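Home & Table > Conversations
5 min read
June | Words by Ruby-Lee Whitelaw

Ebony Hoani has the kettle on before I've got my coat off, and she's already apologising for the mugs. "They're all chipped, every one, I keep the good ones for best and then best never comes." I tell her mine are the same and we're away.

I'd come to talk about crockery. Ebony has been buying, swapping and occasionally rescuing other people's plates and bowls since 2018, when her aunt moved into a smaller flat and handed over two tea chests of dinnerware wrapped in newspaper. She kept a notebook from the first day (a Goveck one, with a cracked green spine) and the last entry when I visited was number 521. That's pieces, mind you, not sets!

"Gaetano thinks it's madness," she says cheerfully. Gaetano Vitale is her business partner, if you can call it a business. The two of them run a stall under the name Prendergast, after the street where they first set up, and sell mostly plain white. I said I'd expected more pattern, and she laughed at me.

"Everyone does. People pick up the flowery ones and coo over them and then they buy the white bowl, because they're going to eat their porridge out of it."

So what makes a good bowl? She thought about this for ages, long enough to pour the tea.

"Depth. I want to be able to carry soup from the cooker to the sofa. And a rim that's nice on the lip. You'd be amazed how many bowls get that wrong." 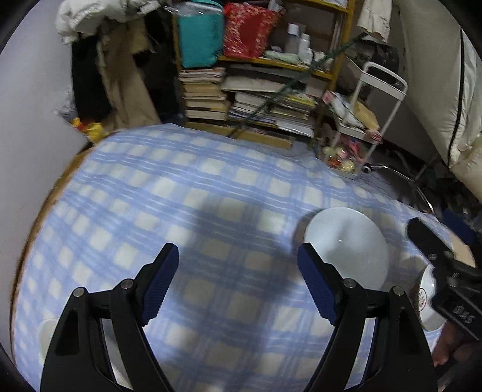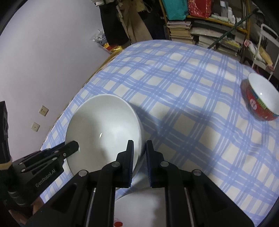
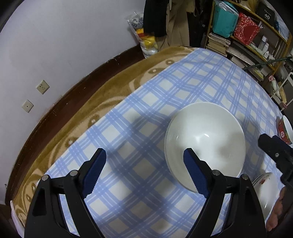
Checked cloth, white bowls, and some sorting still to do.

Sorting is the part Ebony likes best, and she'd do it all evening if you let her. She spreads a cloth first, always, even over a surface that has a cloth on it already, and she was firm with me about keeping things away from the edge. Then she goes by feel. She had me run a thumb round the foot of a bowl to find the rough bits, and I found precisely none until she guided me to one. The big ones get turned over, like the large white bowl upside down on the blue and white check, and she looks at the base before she'll say anything kind about the rest. Plates with a red floral rim, the sort that come in a stack, she puts in with the "Sunday" things. I asked whether she ever sold those. "If somebody asks nicely," she said, and moved on rather quickly.

We got on to storage, a sore subject. She's had 8 shelves put up in the back bedroom and filled them all. "I told Gordon they were for towels." (Gordon Lavoie lives next door and owns a drill.) Bowls nest, she says, but only to a point, and she puts a sheet of kitchen roll between each pair. Plates she'd sooner stand upright in a rack. Cups are a menace. She's tried hooks, she's tried trays, and at the moment they live in a Cedach crate under the bed, which she knows is a bad idea.

I wondered if she ever broke anything. She put her hand over her eyes.

"A tureen. With the lid! I was carrying it and answering the door at the same time, and it was Manaia, and all she said was 'oh, were you fond of that?'"

Manaia Kingi has forgiven herself, apparently. The pieces are in a flowerpot now, helping with the drainage, and there's a geranium on top doing very well.

Before I left I asked what I should do about my own cupboard, and Ebony wanted to know how many people I cook for. Two, I said, most nights. "Then get four decent bowls out and put the rest up high. You'll soon know if you miss them." I went home and did it that evening, and I've already been up on the chair once for the blue one.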